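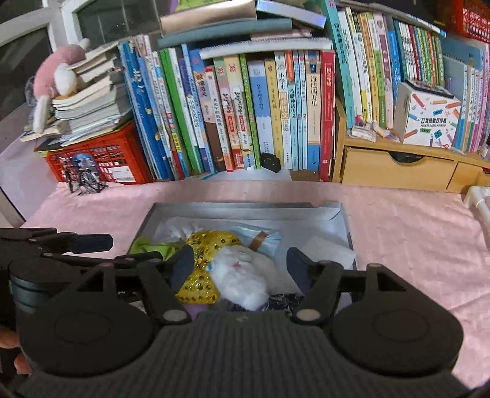 Jindside firm pits two hand-held grippers against a box of doll clothes

18/12/2018

Most companies that test robot grippers start with a wooden block. Miltico, a Jindside outfit with six staff and one good kettle, has gone with a plush and a gold sequinned number that flares like a skirt.

The company has spent the past fortnight comparing two finger designs for its hand-held gripper, the tool a person carries around and squeezes so that a robot arm might later be taught to do the same. One set of fingers comes from Trurkex and ends in angled pads. The other was drawn up in house and is known around the office as the Matos, after the street where the first one was dropped.

The job sounds simple enough. Pick up a soft thing from a shallow cardboard box, put it down somewhere else, and don't bring its neighbours along for the ride. Anyone who has pulled one sock from a dryer and ended up holding four will see the trouble.

Miltico logged 2715 attempts in total, with the same goods going back into the box in a fresh muddle every time. An attempt counted only if the right item left the box, alone, and arrived at the other end of the desk in its original condition. The sequins caused some debate over what "original condition" meant. The ruling was that a lost sequin is a fail, and a sequin found in the operator's sleeve at lunch is also a fail.

On plush, the company says, the angled pads did well. They slide down either side of a fluffy object and close low, where there's something to hold. The Matos fingers tended to shut on the top of the pile and come away with a tuft, like a cat that has lost interest.

Thin fabric was another story. The angled pads were inclined to fold a scrap of cloth in half and push it politely into the corner of the box. The Matos fingers, which are narrower at the tip, could pinch an edge and lift. They could also pinch the edge of the box and lift that, and did so often enough to earn a separate column in the spreadsheet.

Paper was included on the first day and then quietly retired from the scoring. Neither design could get under a flat sheet without creasing it, and the company has decided that paper is somebody else's market.

The desk itself drew comment from a visiting supplier, who asked when the real test bench would be ready. It was the real test bench. Miltico reckons a pink cloth, a long row of books and a basket with more books piled on top make a fairer trial than a bare white table. Homes look like that, and the cameras have to cope with the colours. A camera trial on the same desk is pencilled in for January, when the company hopes to learn whether all those bright spines confuse the tracking or merely the visitors.

Operators had complaints of their own. The body of the tool is broad, and after 800 squeezes in a day the hand holding it is no longer on speaking terms with the wrist. A softer trigger spring has been ordered. The two designs were also swapped between operators halfway through, after it was noticed that everyone preferred whichever one they had been given first.

As for a winner, Miltico won't name one. Its next prototype will keep the wide angled pads and add a narrow lip at the tip for cloth, which each half of the office is describing as a victory for its side. Trurkex has been sent the results and has asked for a copy of the box contents list, so it can run the same test at its own shop.

The list runs to two pages. The company says replacement doll clothes were harder to get past accounts than the grippers were.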